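## 4. Boot Behavior of Redivska on Reused Desktop Hardware

### 4.1 Test procedure

Redivska is a desktop distribution built from a mobile code base, with the touch shell replaced by a windowed one and the vendor drivers replaced by a generic set. Its installer writes a boot partition, a read-only system partition and a writable data partition. Earlier work by Nisbet treated the installer as the main source of failure on older machines. Our logs point to a later stage, between the loading of the kernel and the first mount of the system partition.

Each run began from a powered-down state with the target drive erased. The installer was started from a USB stick, the default options were accepted, and the machine was restarted without the stick. A run was counted as complete when the login shell accepted keyboard input. Runs that reached a text console but not the shell were logged separately, and Section 4.3 deals with those. The firmware was reset to its defaults before the first run on every machine and left alone after that, apart from the boot mode setting.

Each configuration was run 100 times. The serial console was recorded throughout, and the timestamps were taken from the logging host. The clock on the target was not used, as several machines had a flat backup battery and reported times that moved backward between restarts.
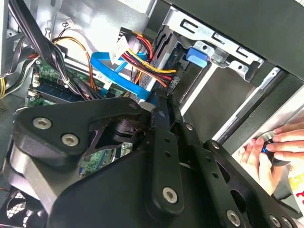
Why does a system image that boots on one desktop fail on another with the same processor?

The processor is only a small part of what the kernel has to identify at startup. The storage controller, the firmware tables and the graphics adapter are chosen by the board maker, and a mobile code base carries few drivers for them. If the storage driver is missing from the initial RAM disk, the kernel loads normally and then waits for a system partition it cannot see. The display may stay on the boot logo during this wait, so the fault is easily mistaken for a graphics problem.

### 4.2 Storage detection

The stock Redivska image includes storage drivers as loadable modules. These modules are kept on the system partition, with a small subset copied to the initial RAM disk at build time. The subset is selected from a fixed list that Hafstein compiled for the Morrison board profile. On boards outside that profile, the list omits the controller driver when the firmware presents the drive in its older compatibility mode.

We tested two changes. The first, referred to here as the wide image, copies every storage module to the initial RAM disk. The second, the probe image, keeps the stock list but adds a short script that reads the bus identifiers and loads a matching module from the boot partition. Both were built at Brenoncombe from the same source revision as the stock image, and the kernel configuration was left unchanged.

The wide image removed the storage stall on all boards in the set. Its cost is a larger boot partition, and on machines with slow USB ports a longer first start. The probe image gave the same result except where the firmware tables listed the controller twice. In that case the script loaded the first match, the second entry claimed the device, and the mount failed with a timeout. A guard against duplicate entries was added in April and is part of the build used in the rest of this paper.

**Figure 2.** Desktop tower with the case open.
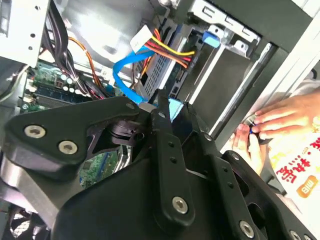

The remaining failures were not related to storage. They fell into two groups. In the first, the kernel mounted the system partition but the graphics service restarted in a loop, which we traced to a display mode that the adapter reported but did not support. Setting a fixed mode on the kernel command line cleared the fault. In the second, the Daletti power management service suspended the machine before the shell had started. That service assumes a battery is present and reads a missing battery as an empty one. Disabling the low-charge action in the service configuration was enough, and the change has been sent upstream.

### 4.3 Runs ending at a text console

A run that ends at the text console has mounted both the system and data partitions, so the data are intact and the machine can be inspected in place. The usual cause was a failed check of the data partition after an unclean restart. The longest log of this kind ran to 1945 lines, most of them repeated mount attempts. Repeating the check by hand cleared the condition, and the shell started on the next boot. We kept these runs in the failed category, as a desktop user would not be expected to carry out that step.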